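Dradstead Register of Checks and Plaids
README and data card

Summary

The Dradstead Register is a written catalogue of checked and plaid patterns found on household furnishings: curtain cloth, table linen, bedding, wallpaper, shelf lining and covering papers. It contains 1003 pattern records and 3398 colour entries. Each record describes one pattern in words and simple codes, so that a pattern seen in one collection can be compared with a pattern seen in another by people who cannot lay the two side by side.

The Register holds text and numbers only. Image files are not distributed with it, and the illustrations in this document are not records.

The work was carried out by the Memau Pattern Library at Dradstead, with further records supplied by the Akpalu Furnishing Collection. The coding scheme is known as Idura and is described below.

Contents of the release

The release is made up of five plain text files.

patterns.csv – one row for each pattern, with 12 columns
colours.csv – one row for each colour in each pattern
sources.csv – the collection, shelf mark and type of object for each pattern
terms.txt – the list of permitted terms, with definitions
changes.txt – corrections made since the first release

All files are encoded as UTF-8. Fields are separated by commas, and any field that contains a comma is placed in double quotation marks. An empty field means that the information was not recorded. It should never be read as a zero or as "none".

Columns in patterns.csv

pattern_id: A permanent identifier. Identifiers of withdrawn records are not used again.
source_id: A link to the matching row in sources.csv.
family: One of gingham, windowpane, tattersall, tartan, plaid, buffalo check, or other.
ground: The colour of the ground, taken from the colour terms.
direction: Straight, diagonal, or mixed. This refers to the lie of the bands and not to the filling inside them.
fill: Solid, hatched, dotted, woven, or mixed.
overlap: Whether crossing bands produce a third colour, hide one another, or are left open.
symmetry: Whether the order of the bands reads the same in both directions.
repeat_w: The width of one full repeat, in millimetres.
repeat_h: The height of one full repeat, in millimetres.
condition: Good, faded, stained, or part only.
note: Free text, written by the cataloguer.

The colours file repeats pattern_id and adds the colour term, the place of the colour in the order of bands, and the cataloguer's confidence, given as high, medium or low.

How patterns are described

The cataloguer begins with the ground and then lists the bands from left to right until the order starts again. Horizontal bands are then listed from top to bottom in the same way. Where the two lists agree, the pattern is marked as symmetrical and only the first list is entered.

Many printed plaids do not use solid bands. The band is filled with fine slanting lines, and a crossing is suggested by laying one set of lines over another. This was a common way of imitating woven cloth in print, and it is recorded as "hatched" in the fill column. Early drafts of the scheme treated such patterns as diagonal, which led to a large number of false matches. The direction column was narrowed in response, and all affected records were checked again by Imani Nguyen-Tran.

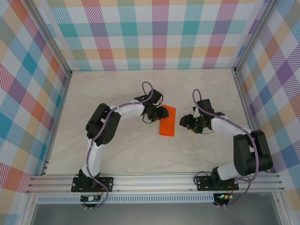 A pastel plaid with diagonal-striped bands on a white ground.

The term "plaid" is used in the Register for any check of several colours in which bands of one colour cross bands of another, whether woven or printed. "Tartan" is kept for patterns that a source describes by that name. The Register takes no position on whether such a description is correct, and it should not be used to support a claim about the history of any named tartan.

Colour terms

Colours are recorded with a closed list of everyday words. The working group considered the use of instrument readings and decided against it for the present release. Much of the material is faded or stored behind film, and several of the contributing rooms have mixed lighting. A reading taken under those conditions would suggest a degree of accuracy that the records do not have.

Cataloguers found some neighbouring terms difficult to keep apart. Coral and orange were confused most often, followed by lavender and pale purple, and then by teal and dark turquoise. Users who wish to search across the whole Register are advised to treat each of these pairs as a single term. The file terms.txt gives a broader heading for every colour, and searches made on the broader heading are more dependable.

White is entered as a ground colour only where the surface is plainly white. Cream, ivory and unbleached cloth are grouped together under "natural".

Measurement

Repeats were measured with a steel rule on flat material. Hanging curtains were measured only where a full repeat could be held flat by a second person. Patterns known only from a picture have no entry in repeat_w or repeat_h, even where the size could be guessed from nearby objects.
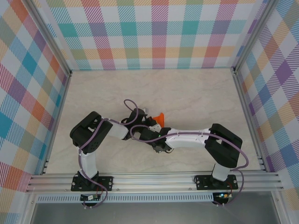

The same rule applies to material fixed to furniture or stretched over a frame. Cloth that has been pulled tight will often give a repeat that is longer in one direction, and a cataloguer has no means of knowing by how much. Where a stretched piece was the sole source, the note column contains the word "stretched" and the record may be used for colour and order only.

Paper expands in damp rooms. The measurements from the Akpalu collection were made in a store without climate control, and a small number were repeated at Dradstead with slightly different results. Both values are given in the note column, and the Dradstead value appears in the main field.

Checking

Each record was entered by one person and read by another. Marisol Pruitt acted as first reader for woven material and Gus Achterberg for paper and other printed goods. Disagreements over family or ground were settled by Birdie Dvorak, whose decisions are marked "BD" in the note column. Disagreements over single colours were left in place, and the confidence value was lowered.

The readers met on a Tuesday to go through unresolved records, and the definitions in terms.txt reflect the outcome of those meetings. Records entered before a definition was changed have been brought into line, with the exception of those marked "old scheme", for which the original object was no longer available.

Known gaps

Household furnishings are well covered. Clothing is not covered at all, apart from aprons, which were stored with table linen in both collections and were catalogued with it.

Patterns on a white or natural ground are far more common in the Register than patterns on a dark ground. This reflects the holdings and should not be taken as evidence of what was made or sold. Cheap printed papers are also thinly represented, as few were kept.

Dates are given in sources.csv only where the object or its packaging carries one. The Register does not estimate dates from style.

Suitable uses

The Register is intended for cataloguers, teachers of textile design, repairers of furnishings and people who are trying to put a name to a pattern. It has been used at Memau to sort unlabelled samples and to prepare teaching sheets on band order.

It is not suitable for matching paint or dye, for valuing an object, or for deciding who owns a design. Some of the patterns described may still be protected. A description in the Register gives no permission to reproduce a pattern.

Corrections and new records

Corrections should be sent to the Memau Pattern Library, quoting the pattern_id and stating whether the sender has seen the object itself. Proposals for new colour terms are considered once a year, in January, by Amos Dvorak as editor of the Idura scheme. Proposals should name at least one existing record that the present terms do not describe well.

New records are accepted from any collection that allows visits by appointment. A blank entry form is printed at the end of terms.txt, and entries made by hand are accepted.

Citation

Memau Pattern Library, Dradstead Register of Checks and Plaids, edited by Amos Dvorak, with Birdie Dvorak, Marisol Pruitt, Gus Achterberg and Imani Nguyen-Tran. Please include the release name shown on the first line of changes.txt.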